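# Open day at Fandwood: quick answers

Wednesday, February 16, 2022. Doors 3 pm, side entrance, not the loading dock. 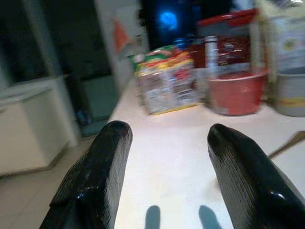
Been getting the same emails all week so putting it all in one spot. Ask for Nuria Kahsay if you get lost.

**Do I need to book?**
Yes for the demo, no for the rest. 26 spots per demo. Kids count as a spot, sorry.

**What will the arm be doing?**
Kitchen counter stuff. Picking up groceries, bowls, that sort of thing. Dehua Tang drives the first session, then it runs on its own.

**Can I have a go?**
Second session only. Junhao Yuan has the list. Five minutes each, closed shoes please.

**Can I bring something for it to pick up?**
Sure. Empty, no glass, nothing wider than the fingers open. Plastic bowls and snack packs are fine.

**Will it drop things?**
Yep. Part of the day. Stay behind the yellow tape.

**Is it loud?**
Not realy. Fan noise mostly. Quiet session is the last one, lights stay on.

**Parking?**
Lot behind Pikby, free after 2. Bus 403 stops out front.

**Wheelchair access?**
Ramp at the side entrance. Demo room is ground floor, washroom accross the hall.

**Photos ok?**
Of the robot, yes. Ask before taking any of people.

**School groups?**
Not this time. Next one's in October, email Cuiping Lei to get on the list.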